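Laundry firm puts folding robots through a second trial

A commercial laundry in Flitivholm has begun a second round of tests to find out whether robot arms can take over some of the folding now done by hand.

Trarkent, which washes linen for hotels and guest houses, is working with the automation company Norkent on the trial. The first round, which ended in March, dealt only with hand towels. The new one covers larger and softer pieces, which are harder for a machine to handle.

Norkent said 173 folds were attempted in the opening week. The arms completed 94 of them without help. In 39 cases a member of staff had to step in and straighten the cloth, and the rest were stopped before the second fold.

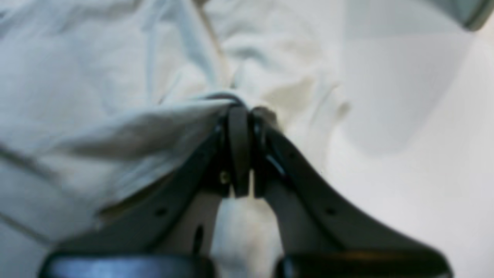
Cloth held by gripper during the folding tests

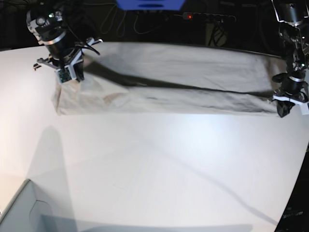
Picking up a single layer is still the most common point of failure, according to the company. Cloth has no fixed shape, and a crease that looks like an edge can lead the software to close the fingers in the wrong place. Patterned linen has been left out for now and may be added in the autumn.

Speed is the other problem. A trained worker at Trarkent folds a pillowcase in 6 seconds. Norkent would not give a figure for its own system but said it was "a good deal slower than that" and that speed had not been a target for this stage.

The laundry says no jobs depend on the outcome. It has had trouble filling its evening shift, which runs until 10pm, and would consider using machines for plain items during those hours. Sorting, stain checks and ironing would stay with staff.

A smaller laundry in the town, Pawłowska, was offered a place in the trial and turned it down. It said its orders were too mixed and that the floor space would be better used for another dryer.

Norkent has also been asked about a version for the home. It said a household machine was some way off, and that a basket of family washing, with socks, sleeves and buttons, was a much harder task than a stack of plain linen.

The current tests run until September. Trarkent will then decide whether to rent the equipment for a longer period.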